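Home Projects Year groups Gallery Contact

Sorting at the Bench: Project Report, Pendgate Workshop Module

Last updated: June

Our brief was to take a mixed heap of building blocks and get them into bins by colour, using a short conveyor belt and as little thinking as possible. The second part came naturally to us.

The blocks came from the Pendgate store cupboard in one sack, 151 of them once we had taken out the things that were not blocks (a pen lid, a raisin). Colteo and Hitier are the names of our two layouts. They were meant to sound like consultancies. Pappas was the control, where one person sits at a table with the sack and gets on with it.

In Colteo, the bins stood at the far side of the room and the sorter walked. This gave everybody some exercise and produced our worst times. It also produced an argument over whether walking counted as sorting, which took up most of an afternoon and is not reported here.

In Hitier, we brought the bins onto the same table as the belt, where a seated person could reach both. One person fed the belt a block at a time and another picked off. We ran it 16 times, swapping seats in between so that no one could claim the bad chair. 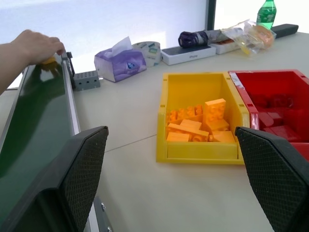
Feeding was harder than picking. If the blocks went on too close together the picker fell behind, started throwing, and then had to go and fetch what had been thrown. Once the feeder waited for a clear stretch of belt before putting the next one down, the throwing stopped, though morale among the throwers dropped a little.

The colours gave us trouble we hadn't planned for. Red was easy. Yellow would have been easy if all the yellows agreed with each other, but plenty of ours lean towards orange, and one member of the group held that orange deserved its own bin. We voted. Orange is yellow for the purposes of this report.

Shape mattered too. Long flat pieces take up more bin than you'd think and sit across the top of everything else like a plank over a ditch, so a half-full bin looks finished. We wrote off 48 blocks' worth of one run after stopping early for this reason.

As for the result: Hitier beat Colteo every time, and Pappas beat Hitier more often than we would like. One person with a sack is quick. Our tutor asked what the belt was for, then, and we said we would put that under further work.

Further work: what the belt is for.

Comments

blockhead: Did the 3,000 word limit include the argument about walking?

second_year: we did this one last year and also lost to the sack

orangeisreal: I would like it noted that I asked for a recount.

Back to projects Next report Top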